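# How a robot club teaches an arm to put fruit away

Putting an apple in a basket is easy for you. You look at the apple, reach out, pick it up and let go in the right spot. A robot arm can do the same job, but somebody has to work out each part of it first.

At Vutholm School, the lunchtime robotics club spent most of May on this one job. The club is run by Hye-jin So, who also teaches maths. The kids named their robot arm Homer. Homer lives inside a computer program, so he can be used by anyone in the club who has a laptop.

## Why use a pretend robot?

A robot on a screen is called a simulation. The program works out how things would move, fall and bump into each other in real life. If Homer knocks a cup over, the club presses reset and the cup is back where it started. The club ran the fruit job 187 times, which would have bruised a lot of real apples.

## Breaking the job into steps

The club wrote the steps on the whiteboard before they typed any code:

1. Find the apple.
2. Move the gripper above it and open the fingers.
3. Go down and close the fingers.
4. Lift.
5. Move over the basket.
6. Lower the apple and open the fingers.

A gripper is the robot's hand. Homer's has two fingers. If they close too softly, the apple slips out. If they close too hard, a real apple would get squashed, so the program counts that as a fail.

## What are joints for?

Your arm bends at the shoulder, elbow and wrist. Those are joints. A robot arm has joints too, and each one has a motor to turn it. To move the gripper sideways, several motors have to turn together by the right amount. The computer does this maths many times every second.

## Things in the way

Once Homer could manage with a clear table, the club made the job harder by adding things he wasn't meant to pick up. The code has to tell a fruit from something that isn't food for the basket, and the arm has to steer past it.

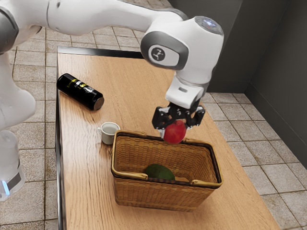

*Homer holding the apple over the basket. The avocado is already in. The can and the cup are meant to stay on the table.*

The hardest step for the club was number five. Homer kept taking the shortest path, and the shortest path was often too low. The fix was to lift the fruit higher before moving it across.

## Try it yourself

Ask a friend to be the robot. They close their eyes and do only what you say. Put a piece of fruit and a bowl on a table, then give instructions such as "move your hand left" or "close your fingers". Write down any instruction that goes wrong, change it, and start again from step one.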